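# Plistarby grocery set: README and fault note

This folder holds the teleoperated picking episodes from the Plistarby room, June batch. The task is simple: the left hand takes artificial vegetables out of the slatted crates and they end up in the blue shopping basket. Read the fault section before you train on anything.

## Contents

- 480 episodes marked `ok`
- 690 episodes in total, including aborted ones
- 3 camera streams, joint positions, commanded hand positions
- `faults.csv`, one row per logged event

## The fault

The left hand sometimes ignored the first open command after a grip on something leafy. The fingers stayed closed for up to 7 seconds while the log reported them as open. If the arm was told to move in that time, it carried on with the item still held.

Lettuce and cabbage set it off most. Potatoes did not trigger it at all.

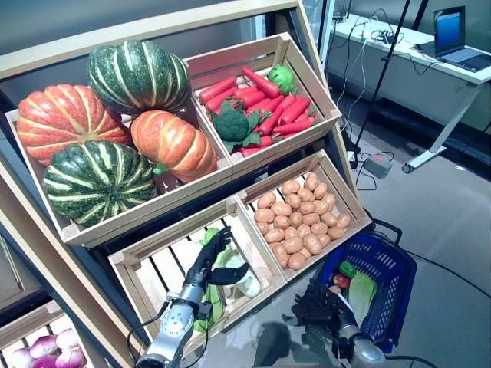 Left hand gripping a leafy item in the lower crate, right hand at the basket.

We first blamed the glove on the operator's side and swapped it. The fault came back the same afternoon. The cause was in the Bumau hand driver: when a finger stalled against a soft object, the driver dropped the next command and still wrote it to the log as done. The `hand_state` column is therefore the commanded state. Use `hand_current` if you need to know whether the fingers were closed.

One late release pulled a crate forward on the shelf. No person was within reach. After that we halved the arm speed for leafy items and kept a second person on the stop button.

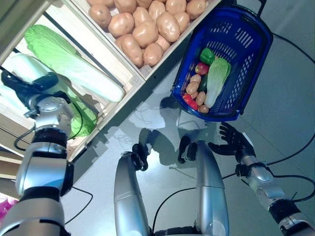
**Hülya Ekinci**
Test engineer, data collection

The driver fix went in as part of the Batum release. Episodes recorded before it have `driver_old` set to 1. I did not correct their labels, as the true opening time can't be recovered to the exact sample.

## Known gaps

- Some aborted episodes stop before the arm is back at rest.
- Stop button presses are in `faults.csv` but are missing from the joint files.
- Cabbages of different kinds share one label, `leafy`.

## Comments

**mohammed** · Is hand_current filtered? I see a step at the start of every grip.

**H. Ekinci** · Raw. The step is the motor starting up, so skip the first few samples.

**tk_arms** · We had the same stall with foam blocks on an older driver. Thanks for leaving the bad episodes in.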